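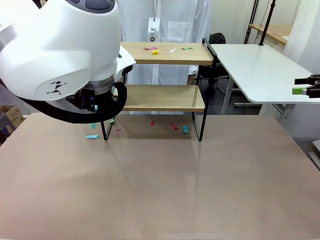
Short Fiction

Vote Night
by Lama Bataineh
Dec 3, 2021

Tefera logged in late. Chat already on fire.

skevow: who let Jeteo hold the vault keys
skevow: WHO

Fourteen pages of scroll. She skimmed. Grain gone from Cleltbridge, the whole winter stock, moved out through the east gate during the vote. While everyone was typing aye or nay like idiots.

Jeteo was online. Little green dot. Not talking.

She opened a whisper. Closed it. Opened it agian.

tefera: tell me it wasnt you

Nothing. Kettle screaming in the kitchen, she let it scream. They'd founded the town together in June, two level 6 nobodies and a fence.
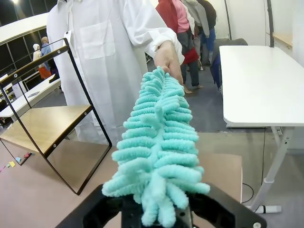
Then the dot blinked.

jeteo: check your own cellar

She ran. Laggy bridge, past the guard, down the ladder. Sacks. Sacks to the ceiling, 399 of them, every one stamped with her name.

jeteo: skevow's army is at the gate in the morning. he was going to burn it anyway
tefera: and now it looks like i stole it
jeteo: yeah. sorry. only cellar with a lock

Typing. Stopped typing. Her hands cold on teh keys. 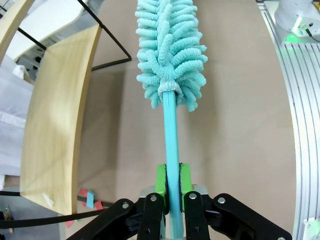
Morning

Room 305, econ lecture, laptop half shut. Horns in one earbud. She left the gate open and went to stand in front of the ladder.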